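Fliretti Foundation
Small Grants for Public Buildings
Interim progress report: Yimyam Reading Room refurbishment
Submitted by: Jaruwan Prasertsri, project lead
Reporting date: 03/05/2023

1. Status

The project is in its second phase. Phase one (roof drainage, electrical survey, removal of the old floor covering) is closed. Phase two (lighting, heating controls, acoustic treatment, furniture) is under way and is behind the schedule submitted with the application. The delay comes from the electrical work described in section 3. No change to the total grant is requested.

The reading room has remained open on reduced hours throughout. The east half was closed to the public while the floor covering was removed, and the periodicals were shelved in the corridor during that period. They have since been moved back.

2. Floor and subfloor

The old covering came up with less damage to the subfloor than the survey allowed for. Two areas near the radiators needed patching. The adhesive residue was tested before removal and the result was negative for asbestos; the lab certificate was sent with the previous claim.

Moisture readings were taken at the north wall before the new covering was ordered. The readings near the downpipe were high at first and came within the supplier's limit after the drainage repair. Laying began only after a second set of readings confirmed this. The covering is now down in the whole public area. The staff room has not been done and is outside the grant.

A threshold strip at the corridor door stands slightly higher than drawn. It meets the access requirement, but a cart catches on it. The contractor has agreed to replace it with a lower profile at no charge.

3. Electrical work and lighting

The survey found that the lighting circuits on the east side shared a neutral with the corridor. This was not shown on the building drawings, which predate the corridor. The circuits had to be separated before new fittings could be connected. Vandedon, the electrical contractor, priced the extra work as a variation, and it was approved by Jaruwan Kongkaew on behalf of the building owner. The owner has paid for it outside the grant.

The new ceiling fittings are installed and connected. They are dimmable in 3 zones: entrance, stacks and reading tables. The zone layout follows the application drawings except that the line between stacks and tables has been moved one ceiling bay to the west, to match the final shelf positions.

Light levels were measured at table height after dark with the blinds down. The average at the reading tables was 607 lux at full output. The same points averaged 338 lux under the old fittings. The design target in the application was lower than the new figure, and the table zone has been set to run dimmed during normal hours. The setting is held in the wall controller and can be changed by staff with a key.

Two readers have reported glare at the window seats in the late afternoon. This is daylight and was present before the work. Blinds with a denser fabric are being priced.

4. Heating controls

The old thermostat was mounted beside the entrance and responded to the door. The replacement sensor has been placed on the inner wall, away from direct sun. Thermostatic valves have been fitted to all radiators in the public area.

The controller is programmed for the reduced hours and will need to be reset when full hours resume. Staff have been shown how to do this. A printed copy of the instructions is kept inside the controller cover.

It is too early to report savings. The meter serves the whole building, and a sub-meter for the reading room was removed from the scope at application stage. We propose to compare degree-day-corrected consumption for the whole building after one full heating season and to state the limits of that comparison in the final report.

5. Acoustic treatment

Wall panels are delivered and stored on site. They will go up after the last of the ceiling work, which is access to one junction box. Reverberation time was measured before any work began. It will be measured again with the panels in place, using the same source and microphone positions.

The panel color has changed from the sample shown in the application. The original was discontinued. The substitute has the same absorption rating and fire classification, and the data sheet is attached.

6. Furniture

Ladidow was selected for the reading tables after three suppliers were invited to quote. The selection was made on price, repair terms and the availability of single replacement tops. The last point carried some weight: the previous tables had to be discarded whole when the tops wore out.

The specification asks for a light surface with low gloss. Dark tops were ruled out because of the contrast with white paper, and a high-gloss finish because it would mirror the ceiling fittings. The grain is to be left visible.
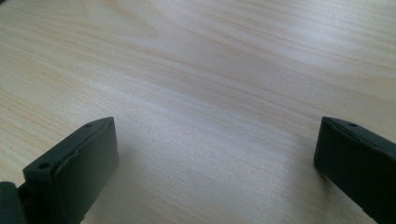 Figure 1. Pale wood tabletop, showing the grain and a soft band of reflected light.

The application allowed for a linoleum insert in each top. This has been dropped. The insert added cost and a joint that collects dirt, and staff preferred a continuous surface. The amount released has been moved to the contingency line and is unspent.

Chairs are being reused. They have been checked for loose joints and reglued where needed. New felt glides are on order to suit the floor covering.

7. Budget

Spending is within the approved total. The lighting line is fully spent. The heating line is slightly under. The acoustic line is committed but not invoiced. Furniture is part invoiced, with the balance due on completion of delivery. A claim form and copies of invoices are attached.

8. Risks and next steps

The main remaining risk is overlap between panel installation and furniture delivery, as there is little room to store both. Delivery will be held until the panels are up. If this cannot be arranged, the furniture will be stored in the corridor, and the periodicals will stay where they are.

Remaining work: junction box access, panel installation, second acoustic measurement, threshold replacement, furniture delivery, snagging. Full hours will resume after snagging. The final report will be submitted in December - together with the acoustic results and the statement of accounts.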